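4.3 When the grasp check lies

We promised in the introduction that we would be open about the failures, so let's get to the one that cost us the most time. Out of 960 simulated episodes in the Altora task set, 65 were logged as successful grasps and then thrown out when we replayed them by hand. In every one of those, the policy had closed on nothing, or on so little of the object that any real hand would have lost it.

I'll admit I didn't believe it at first. The success check we inherited from Grastar is simple: if the object's nearest surface point is inside a small box drawn between the fingers, and the fingers are commanded shut, the episode counts. It's cheap to run and for cubes and mugs it's fine. Long, tapered things are another story. The tip gets into the box way before there is anything worth holding, and the check goes off happily.

The bad episodes also bunched up in the cluttered rooms, where the floor has framed panels and pictures on it and there are plenty of edges for the depth estimate to latch onto. We call these "early tip" failures, and Figure 7 gives a feel for how the geometry looks from the wrist.

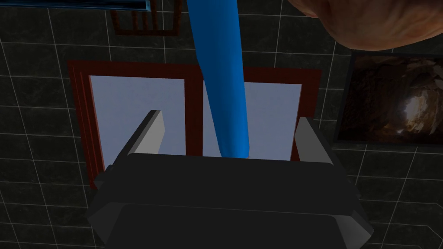 Figure 7. Rendered wrist view with a long blue object between the open fingers. Its narrow, rounded end sits just above the top of the gripper body.

So what was going wrong? Two things, as far as we can tell. The first is the box itself, which reaches too far past the fingers. The second took longer to find — the simulator was reporting contact with the gripper body as if it were contact with a finger. A tip that bumped the flat top between the fingers would set the contact flag, the controller would read that as "got it," and the arm would start its lift with the fingers still moving. In 5 of the discarded runs the object was pushed through the floor grid by the recoil, and our force limit never tripped because it only watches the finger joints.

That last part bothers me more than the bad labels do. Had we moved this controller to the Peng arm as planned in January, the same push would have gone into the palm with no limit on it at all. We held the transfer back and split the contact flag in two, one for the fingers and one for the body. Body contact now stops the arm, full stop, and it has to be cleared by hand.

We also made the check stricter: both fingers must touch, on opposite sides, and stay touching through the lift. The Clestix baseline was rescored the same way, so the numbers in the next section can be compared directly. Older numbers from our workshop version can't, and please don't cite them.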